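Vinari Shape Board – Set-up and Use
Section 4: Placing the board and fitting the pieces

4.1 Before you start

Read Section 3 (Unpacking) first. The board must have rested flat for at least 11 hours after unpacking. A board taken straight from its sleeve may still hold a slight bow, and pieces will bind in the openings at one end.

Choose a flat, level surface. A raised edge or back wall is useful, as it stops the board from sliding away during use. Leave 400 mm clear in front of the board for the loose pieces.

4.2 Placing the board

1. Wipe the surface with a dry cloth. Grit under the board will mark its underside.

2. Lay the board down with the openings facing up.

3. Turn the board so that the star is on the right of the middle row and the arch is on the left of the front row. All directions in this section assume this position.
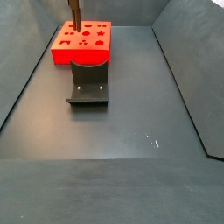 4. Press down on each corner in turn. If a corner lifts, return the board to its sleeve under a light weight and repeat the rest period.

5. Set the Udgate stand, if supplied, in front of the board or to one side. The stand is not fixed to the board and may be moved at any time.

Note: Boards supplied before August have a looser fit at the round opening. This is within tolerance and is not grounds for return.

4.3 Fitting a piece with one prong

1. Hold the piece by its sides, above the opening.

2. Turn it until its outline agrees with the opening.

3. Lower it straight down. Do not rock it.

The star has five correct positions. The arch has one.

4.4 Fitting the three-pronged piece

The three-pronged piece goes into the group of three small round holes in the front row. It takes more care than the others – all the prongs must enter together.

1. Grip the body of the piece on two opposite sides, well above the prongs.

2. Keep the top face level.

3. Bring the prongs over the holes and look from the side to check their position.

4. Lower the piece until the prongs meet the holes, then release your grip gradually.

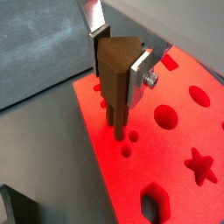
Fig. 4-2. Three-pronged piece held upright at the board.

Caution: Do not force a prong that has caught on the rim of a hole. Lift the piece clear, turn it slightly and try again. A torn rim cannot be repaired.

Caution: Do not hold the piece by a prong. Side loads above 80 N may break it at the root.

4.5 Clearing the board

Lift pieces out vertically. Pieces that sit flush can be pushed out from below once the board has been raised at the front edge. Store the pieces in the Jeltden tray, not in the openings. Pieces left in place for long periods will leave a permanent impression, and the fit will suffer.

For replacement pieces, quote part number 117 and the name of the shape.

4.6 Comments on this section
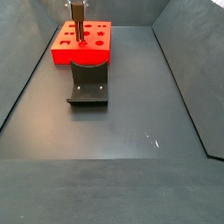 Tijani: Step 3 of 4.4 works better if you line up one prong first and turn the piece about it until the other two agree. Looking from the side alone, I kept catching the rear holes. Could the next issue also say whether the tray is sold separately?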